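The Purkisano community kitchen has reopened its long table to the public, and the main attraction is that there is very little on it. Regulars who remember the old one, which had been buried under donated fondue sets since the spring, are said to be adjusting.

The change follows a clear-out in January that took longer than the one evening set aside for it. The kitchen had been accepting dishes from the neighborhood with no limit and, it seems, no memory. When the cupboards were finally opened and everything was written down, the list ran to 884 items. The kitchen seats 40 on a good night, and then only if people are fond of each other.

Most of it has moved on. A church hall in Feten took 500 plates and bowls. The secondhand shop on Cele Street took what it could fit in its window, plus a gravy boat shaped like a swan that it has asked to give back. What stayed had to pass a simple test — somebody had to remember using it in the past year.

Steel bowls did well under that rule. They stack, they bounce, and they have outlived every set of matching china the kitchen ever owned. The one with 304 stamped in the base made the cut early, and so did the pale green plates, which go with nothing and have therefore never caused an argument.

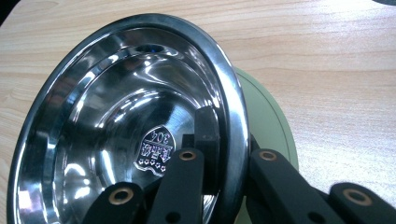
What does the 304 stamped in the bottom of a bowl mean?

It is a common grade of stainless steel, widely used for kitchenware because it resists rust and stands up to regular washing. The number says nothing about the size of the bowl, despite a lively theory to the contrary on the Thursday soup rota's sign-up sheet.

The tabletop got its own line in the budget. Purkisano set aside 2000 dollars for the whole project and spent more than half of it on the light wood table, a decision that drew three letters, two of them from the same household. The finish has a shine that picks up the lights, and the grain runs in long fine stripes with a few swirls for anyone stuck next to a slow talker.

New house rules are taped inside the pantry door. Hot pans go on a trivet. Spills get wiped up when they happen, and not when the next group arrives. Anything left on the table after closing goes into the lost-and-found crate, where it has 10 days to be claimed before it heads to Feten with the rest.

Donations are still welcome, within reason. The kitchen could use soup ladles, dish towels and a working can opener. It does not need mugs. The sign on the front door says so twice, and a box of mugs was left underneath it the first morning.

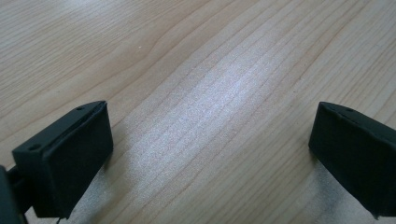 *Pale wood grain and a good deal of shine on the Purkisano tabletop.*

The kitchen opens at 4 p.m. for anyone who wants to cook, and supper is at 6. The Clanivora baking club has the ovens until then and would like its cooling racks back.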